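Ilter announces Satti, a memory chip for people who would like their data to stay where it is

Small, slow to show off and hard to erase by accident, the new part is aimed at meters, lifts and boiler controls

Visville, August - Ilter, the embedded memory company, has today announced Satti, a family of non-volatile memory chips for equipment that is expected to outlive the enthusiasm of the people who bought it. Sampling has begun with selected customers. Volume shipments will follow once those customers have finished trying to break it.

Satti holds its contents without power, takes very little power when it has some, and can be rewritten one byte at a time. Engineers who have spent their careers erasing a whole block of flash in order to change a single digit will see the appeal. Everyone else is invited to picture emptying a wardrobe to put away a sock.

"The memory market has spent years getting faster and bigger, and we wish it well," said Shamim Hayat, chief executive of Ilter. "Our customers make water meters. They want to write down a number, go back to sleep, and find the same number there when they wake up. It was surprisingly difficult to buy a chip that took this seriously."

A part with modest ambitions

The first members of the family come in capacities chosen by asking customers what they used and then declining to multiply it. All of them share one eight-pin package and one command set, so a board laid out for the smallest will accept the largest without being redrawn. Ilter regards this as basic manners and is aware that it is selling it as a feature.

Each chip checks its own stored data for errors when it is read and corrects single-bit faults before passing the result along. If it finds something it can't correct, it says so on a dedicated pin. Earlier Ilter parts reported such matters in a status register, a place that experience suggests few people visit.

Power loss in the middle of a write has been given particular attention. Satti completes the byte in hand from charge held in an external capacitor, or leaves the old value alone. There is no third outcome in the data sheet, and the design team spent most of a winter making sure there was no third outcome in the chip either.

"My job was to switch it off at bad moments," said Mehwish Chaudhry, head of validation. "We built a rack that does it 100 times a minute, with the timing shifted slightly each time. It is a very annoying noise. I would like it recorded that I asked for a quieter relay."

The write protection has also been rethought. Whole regions of the memory can be locked by command, and a region locked permanently stays that way. Ilter's support desk has asked for this sentence to appear twice, so: a region locked permanently stays that way. The evaluation software now asks for confirmation in words, having previously accepted the Enter key.

Simple to fit, by request

Satti speaks the ordinary two-wire and four-wire serial interfaces that most microcontrollers already have. No licence is needed for the driver code, which is written in plain C and has comments in it. The comments were reviewed separately from the code after an early customer pointed out that one of them said only "hmm".

Among the first to receive samples was Zurnden, a maker of control panels for goods lifts. The company uses non-volatile memory to keep a log of door faults, motor temperatures and the number of times somebody has pressed the button again in the hope of hurrying things along.

"We replaced two parts and a battery with one part and no battery," said Rosalie Rüegg, hardware lead at Zurnden. "The battery was the only thing on that board that ever needed a visit. Our service people were pleased, apart from the one who liked the drive."

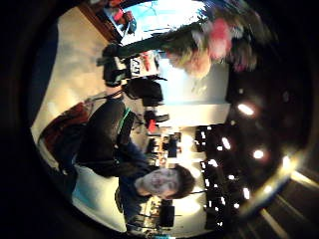
Availability and pricing

Satti samples and evaluation kits can be ordered now through Ilter's sales office in Visville. The evaluation kit includes a carrier board, a USB lead, a printed quick-start sheet and 10 loose chips, this being the number that the applications team considers a realistic allowance for soldering practice. The kit is priced at 899 euros. Shamim Hayat wishes to point out that the figure includes support by telephone from an engineer, and that the engineer has been told to pick up.

Production pricing depends on capacity and quantity and will be quoted on request. Ilter has promised to keep every member of the family in production for as long as there is reasonable demand, and to give customers written warning well before that changes. The warning will go to a named contact at each customer as well as to the purchasing inbox.

Existing users of Ilter's older serial memories can move to Satti with a change to the device identifier and, in most designs, nothing else. A migration note is available. It runs to four pages, one of which is a table of things that have stayed the same.

"People keep asking me what the exciting application is," said Ghazala Hayat, director of product marketing and, as she prefers to get out of the way early, sister of the chief executive. "I tell them boilers. There is usually a pause. Then they remember last January, and we can have a proper conversation."

About Ilter

Ilter designs memory and supervisory chips for industrial, utility and building equipment. Its parts are found in meters, pumps, door controllers and a number of machines whose owners have forgotten they are there. The company is privately owned and has its design, test and sales teams under one roof in Visville, where they share a kitchen and, in theory, a rota for cleaning it.

Press contact

Tươi Phùng, communications, Ilter, Visville. Data sheets, package drawings and pictures of the chip are available on request. Editors should be warned that it is small, square and black, and that the pictures do little to conceal this.

Notes to editors

Satti is written with one capital letter and is not an acronym. Several attempts were made to turn it into one after the name had been agreed, and these have been destroyed.

Capacities are stated in bits in the data sheet and in bytes in the migration note. Ilter is looking into how this happened.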